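My club has a new coach again

On Wednesday evening my phone made so much noise that I had to turn it off. Brekthorpe has chosen a new head coach, and every person I know had an opinion before I finished my soup.

His name is Kalevi Pelkonen. Before this he worked two seasons in Udora, where he took a small team with almost no money and brought them to 7th place. I watched maybe ten of their matches. They were not beautiful, but they were very hard to beat, and the full backs ran all the time until minute 90. 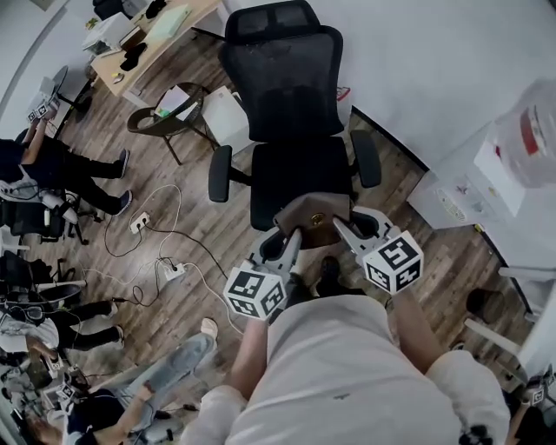 My friend Junaid Kiani wanted Bradley Pilkington to stay. I understand this. Pilkington was the assistant for many years, he took the team when the old coach left in October, and the players like him. He won against Plovville away, and I still remember how we shouted in the bus on the way home. But after that match we scored only two goals in five games, and one was a penalty. I think he is a good man for the training field and not yet for the big chair.

What worries me more is the midfield. Pelkonen likes to play with three in the middle, and we have only one player who can really do this job, Ghauri. If he gets injured, I don't know who can pass the ball forward. The club says there is money for one new player. One is not a lot.

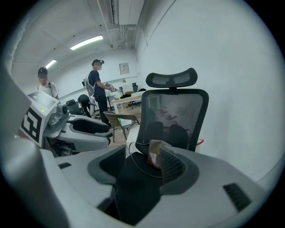 I also read the long interview on the club site, twice, because my dictionary was busy. Pelkonen said he will speak with every player alone before he decides on a captain. I liked this answer. The last coach gave the armband to his favorite on the first day, and it made bad air in the team for the whole fall.

The first home game is against Plovville, the same opponent as on that bus trip. Last time they came here we were 764 people in the stadium, and it rained sideways. I hope for over a thousand now. Tahira Rajput already has our tickets, same row as always, behind the goal - the bad one, where you see nothing of the other half.

Junaid says he will come too, but he will not clap for Pelkonen until the second win.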